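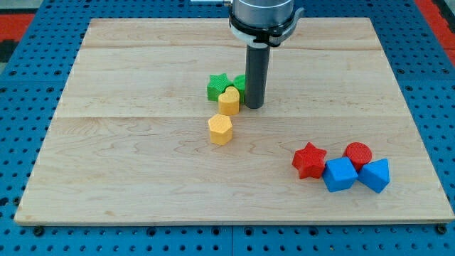 Figure 6. Shape blocks on the maple board.

4. Setting up the board and blocks

This section covers placing the Girnwood maple board on a perforated table, laying out the shape blocks and checking them before use. Read section 3 (Unpacking) first if the board is still in its wrapping. Part numbers are listed at the end of the section.

4.1 Placing the board

1. Clear the table and brush out any dust or chips around the holes. Grit under the board will scratch both surfaces.
2. Lift the board by its two short ends. Do not carry it by the front strip, which is glued on and can pull loose.
3. Lower the board flat onto the table with the front strip facing you. Leave a border of table showing along the sides and the front.
4. Press down on each corner in turn. If the board rocks, lift it and check for a raised bolt head underneath.
5. Wipe the top with a dry cloth, working along the planks.

NOTE: The board is joined from several planks, and the seams are part of the construction. Wavy grain and differences in color between planks are normal in maple and are not covered by the warranty.

CAUTION: Do not screw or clamp through the board. Damage from drilling cannot be repaired in the shop.

4.2 Laying out the blocks

The Pumar block set is supplied in a cloth bag. It contains 12 blocks in mixed shapes and colors. You can use all of them or only the ones your activity sheet calls for.

1. Empty the bag onto a towel and check the blocks against the packing slip.
2. Choose the blocks for the activity and return the others to the bag.
3. Divide the blocks into two groups, one on the left of the board and one on the right. In Figure 6 the left group is green and yellow, and the right group is red and blue.
4. Stand the heart with its lobes up. If it will not stand alone, lean it against something or lay it flat.
5. Stars may be laid at any angle. The hexagon can be set a little apart from its group.
6. Set the cube and the triangular prism next to each other, turned as you like. The red cylinder goes behind the cube with its round top up.

NOTE: Blocks in a group may touch. For sorting by color, start with the groups mixed. For sorting by shape, put the two stars in different groups.

4.3 Care and cleaning

Clean the blocks with a damp cloth and a little dish soap. Use a soft toothbrush on textured faces, then let the blocks dry overnight before bagging them.

Oil the board every January, or sooner if the wood looks pale and feels rough. Use Skokance board oil or any clear mineral oil. Put on a thin coat, leave it for an hour and wipe off what is left. Stand the board on edge until dry.

CAUTION: Never soak the board. Water in the seams can lift the joints.

4.4 Replacement parts

Maple board: 2082
Block set with bag: 159

Order from Pillai Supply and give the part number and the color of your table. For questions about boards, ask for Gopinath Nambiar. For missing or damaged blocks, ask for Tomás Pinheiro and have your packing slip ready.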